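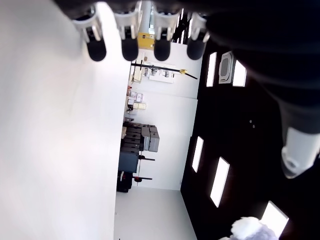

What has to be settled before a robotic hand is allowed to touch anything?

Four things: who can stop it, how hard it may press, where people are allowed to stand, and who writes it all down afterwards. The rest of this unit is commentary on those four, with some complaining.

Unit notes, Good Practice for Hands-On Manipulation. Read them before the Clillwood practical. Reading them during the practical has been tried.

1. Stopping

One person holds the stop button and has no other job. Holding the stop button while also typing, filming or eating a muffin counts as not holding it. The holder is named in the log before power goes on, and a change of holder means a pause, a spoken handover and a new line in the log.

Test the stop at the start of each session and again after any break longer than 20 minutes. The Drekdale rule sheet asks for the first test only. We ask for both, and yes, we check.

2. Force and speed

Set limits in the controller. A limit that lives in the operator's good intentions will be marked as absent. For a first approach to any new object, use 12 per cent of rated speed. You'll find this dull. After 20 clean approaches you may apply to go faster, in writing.

Soft objects get their own limits. Pile and stuffing give way long before a fingertip reads anything useful, so a threshold tuned on a rigid block will let the hand keep closing well past the point of good manners.
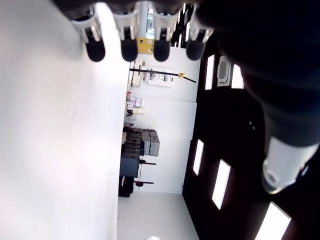
Rostyslav Antoniuk disagrees with the section above, and asked that his objection be kept in the notes: a blanket speed cap teaches students to trust the cap, he says, and he would sooner see them work out a contact limit from scratch and defend it. Fair enough. Do that as well — the cap stays.

3. Standing room

Mark the reach of the arm at full extension, then add 200 mm. Bags, stools and colleagues go outside the line. So does whoever is "just having a quick look".

4. The log

Record object, limits, stop holder and any contact you didn't plan. Aarti Lodhi marks the logs and has a low opinion of the word "fine".

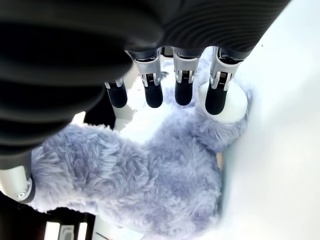 Fig. 3. Fingers over a plush toy: soft-object limits apply.

For next time: read the Weseck checklist and bring one rule you would strike out, with your reasoning. 100 words is plenty.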